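November, a little after one in the morning

Second night on the shelf task. The robot has strong opinions about shelves, and most of them come from my code.

I went in today meaning to fix one thing, the reach planner, and by lunch I had four files open and a theory. The theory was that Rugemalira (our planner, which somebody named before I got here and which I can now type with my eyes shut) was treating the front lip of every cubby as solid all the way to the ceiling. It would explain why the arm keeps choosing to come in like a man reaching under a parked car for his keys.

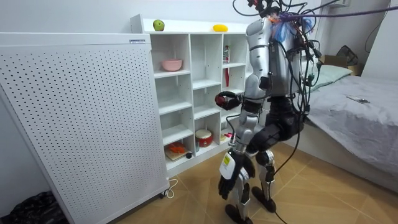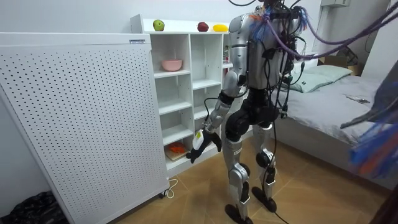
The shelf, the bed, and the back I've been staring at all day.

The theory was half right. The lip was fine. The collision map had been built with the padding applied twice, once by Kovley when it cleans up the depth cloud and once again by the planner, which doesn't trust Kovley and never has. So every board in that unit was fatter than in real life, and a perfectly good opening looked to the software like a mail slot. I took the padding out of Kovley. Then I put a comment above the line so that I won't helpfully put it back in January.

After that the plans got shorter and a good deal braver. I ran a batch in simulation over dinner, 1557 requests to random poses in the cubbies, and 881 came back with a plan on the first try. I'm told one should be pleased with anything over half. The old number was so bad that I'm not writing it in here, where I might read it again.

Most of the failures are still balance. The arm says it can get to a bottom shelf, the legs say go right ahead but you'll be doing it without us, and the whole-body solver spends its entire time budget trying to make peace. I loosened the knee limits a little and gave the torso pitch a lower cost. Better. It now leans in a way that reminds me of my uncle looking into a refrigerator.

Perception had its own evening. The tall panel with the holes in it is murder on the depth estimate — all those little dots, evenly spaced, each one looking exactly like its neighbor, and the stereo matcher picks whichever it likes. For a while the map had the panel in two places, one of them well inside the wall. I masked it out by hand, which is cheating, and wrote a ticket for doing it properly, which is how I apologize.

The yellow fruit came up in the detector as a lemon, then a mango, then a lemon again with great confidence. I have looked at it several times and would not care to testify either way. The green apple is an apple every time. I have become fond of it.

Fostano, the logging tool, ate 34 minutes of my life by stamping the arm data in one clock and the hand data in another. The fingers appeared to close before the arm had decided to go anywhere, and I spent a while believing the controller was ahead of its time. The offset turned out to be a constant, so I subtract it on load. Somebody should fix it at the source. I looked around the office for that somebody and then went to get coffee.

Emetance wants the weekly build by tomorrow noon, with release notes. Mine currently read "padding once." I may expand on that.

For the morning: rerun the batch with the new knee limits, put a real mask in for the panel, and find out why the planner takes a full 2 seconds to decide to do nothing when the goal is where the hand already is. I do that myself most mornings, but I'd hoped for better from the software.

Tea's cold. Going to bed.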